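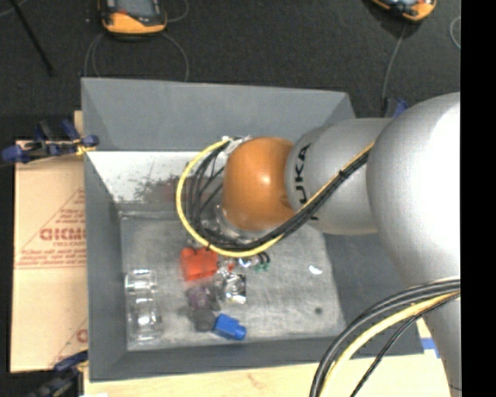

Robot arm over the open gray bin

Progress report to the sponsor, 18th October
Prepared by Fuseini Appiah, Grostton Racing

Since July the team has started in seven races and finished in five of them. Our best result was second place at Skudow, with the Zulu car. The two retirements were both gearbox failures - the supplier has now changed the part. Simo, our junior driver, has completed the license course and will test next month. Spending on tires is higher than planned, and I ask your approval to move money from the travel budget.

We use cookies to improve your visit. Accept | Settings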